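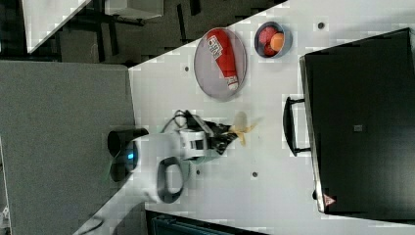 Give the play kitchen fewer things, and better ones

I ran the toy shelf at the Zamance family center for 11 years, and most of what I threw away in that time was pretend food. There were plastic fried eggs, plastic shrimp, and slices of plastic pizza with the topping rubbed off. Families donated it in bags and we kept saying yes.

My view is that a play kitchen should have very little in it, and that much of it should come from the ordinary kitchen. A gray plate with a ketchup bottle on its side and a small bowl with a red ball and an orange one is already a meal. Add a yellow banana and you have dessert. A four-year-old can set that out, serve it, take it away and start over, all before an adult has found the other half of a plastic sandwich.

The big sets work against this. The last one we accepted, a Pesstead box, had 40 pieces in it. The children tipped it out, looked at the pile and went to the train table. When my colleague Afaf Harb put out a plate, a bowl and a handful of food, the same children stayed until pickup.

Plain shapes help too. A red ball can be a tomato in the morning and an apple after lunch. A molded shrimp is a shrimp all day. I have heard parents say the detailed pieces teach vocabulary, and maybe they do for a week. After that the child knows the word shrimp and the piece goes to the bottom of the bin.
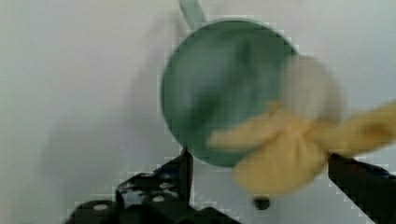 Cloth and pans belong in there

People who buy play food tend to forget everything around it. Something round and green with a handle will do as a pan. A yellow cloth is a napkin, a pot holder, a tablecloth for one, or a blanket for the tomato. In my experience the cloth gets more use than anything else on the shelf, and it costs nothing if you cut up an old pillowcase.

I would rather see a real bowl, too, if the floor is soft enough. Children handle a bowl differently when it has some weight. Zodwa Joubert, who took over the Nkuna room after me, disagrees and keeps hers all plastic. She has a tile floor, so I let that one go.

Storage should be one open tray. Lids and labeled bins are for adults. If the tray won't hold it all, something has to leave, and I let the children choose what. They are usually quicker about it than I am. One February they voted out an entire barbecue.

The exception I make is for pieces that do something. Peeling, for instance. A child will peel a banana and close it up again long after the rest of the fruit has been served. It is a job with a beginning and an end, and small hands need that kind of work.

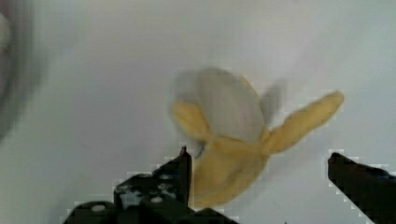 How many pieces of play food does a child need at one time?

Six or seven is plenty for one child, and ten will do for two. Put the rest in a closet and trade a few pieces each month.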